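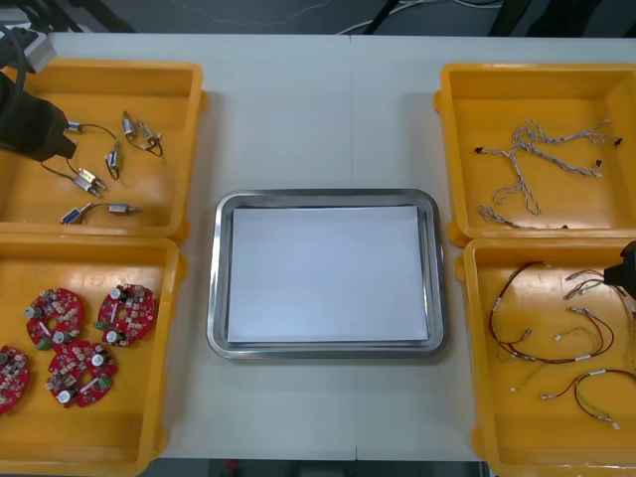
Figure 2. Worktable with four yellow bins and a steel tray lined with white paper.

4.2 Who gets counted in Zorkau

I had expected the population part of this study to be the easy bit. Zorkau keeps a register, people sign on when they move in and sign off when they leave, and the town hall publishes the total every July. The trouble is that a lot of people never sign off (I have done it myself, twice, in other towns), and plenty of newcomers put off signing on until they need a school place or a parking permit.

So I went round the doors. The Hijazi quarter was my test area, mostly because it has grown so fast since the tram was extended and I wanted to see if the register had kept up. On paper it had 949 residents in 354 households. I left a short form at every address, went back on a Sunday for the ones I had missed, and asked only how many people had slept there the night before, and whether that was normal for them. 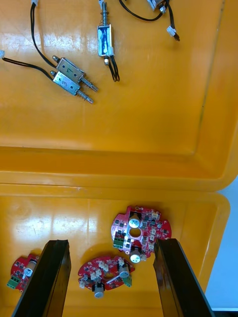
One tenant in the older blocks told me I was asking the wrong thing altogether, and that I should find out who paid for the heating, as half the stairwell worked away during the week and came home on Friday night. I took that seriously enough to add a line to the form, though by then I had already collected the first two streets and had to go back and do them again.

Weekly commuters turned out to be the biggest headache. They are on the register in Zorkau, they vote in Zorkau, but they sleep four nights out of seven in Handach, where rents near the works are paid by the room. Handach doesn't count them either, or at least its housing office couldn't tell me how it would. I ended up putting them in a group of their own and leaving them there – a bit of a fudge, but a fudge you can see in the tables.
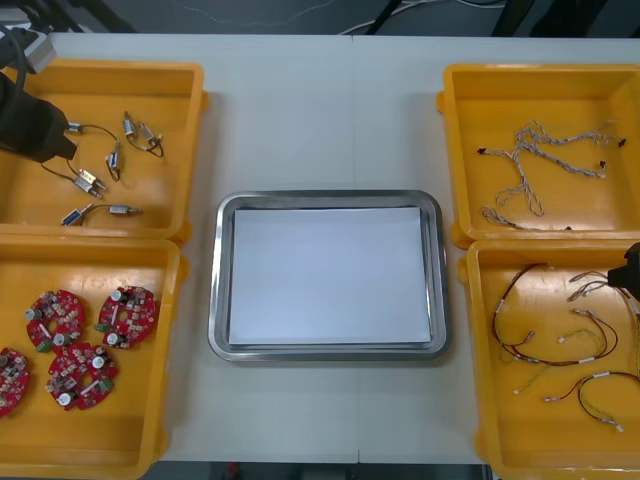
The other awkward group was students. Some gave their parents' address, some gave the flat, and a few gave both on the same form, which I rather enjoyed. I went with wherever they had spent most of the past month. That pulls the total down slightly for the newer streets and hardly touches the older ones.

I should say something about Grutine too, as earlier work tends to lump it in with Zorkau. I haven't done that. The boundary moved when the reservoir road was built, and the published series for the two places don't join up properly on either side of the change. Anyone comparing my growth rates with older ones will need to check which Grutine they are looking at.
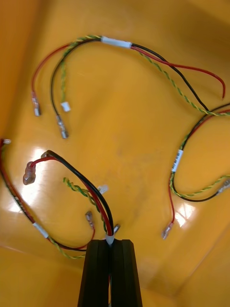 4.3 Births, deaths and the people in between

Natural change is small here and I'll keep this short. Births were taken from the district tables by mother's address, deaths in the same way, and the rest of the growth is put down to people moving in.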